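Home | Issues | Authors | Submit | Contact
Print this page | E-mail this page

3.2 Task and workspace

The second arm was finished in the shared workshop at Flalton, on evenings when the laser cutter was booked and we had no better excuse. Both arms run from a laptop on a side table, over cables we keep meaning to route properly. We chose bun transfer as the test task because a steamed bun is cheap, soft, and unforgiving of the grip settings we had tuned on wooden blocks. The task uses a plate, an electric steamer with its lid off, and one bun per attempt (Figure 2).
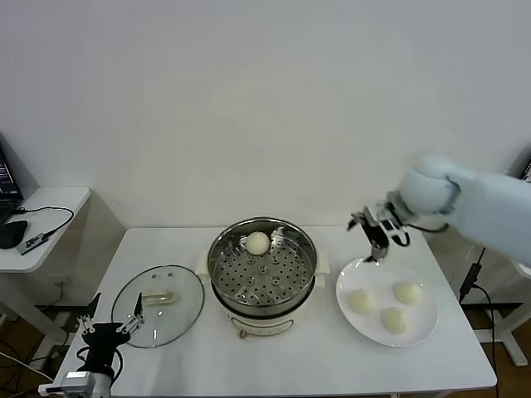
Prendico Workshop Club, Home Robotics Group

Figure 2. Bun transfer task, with one bun on the steaming tray and three on the plate. The glass lid lies to the left of the pot.

Closing force was set by hand. At 600 (the units are those of the motor driver, whose manual declines to name them) the fingers left a waist in the bun. At 500 they held it without lasting damage, and we stopped there. Magagula argued for a softer fingertip, Hajdu for a firmer bun. The bakery was not consulted.

Each session had 18 attempts, with the steamer switched off throughout. We had planned to run it hot, but the wrist joints are printed parts and we had already replaced one set. A bun that landed on the tray and stayed there counted as a success, whichever way up it came to rest. Dropped buns were logged as failures and were not reused, at least by the robot.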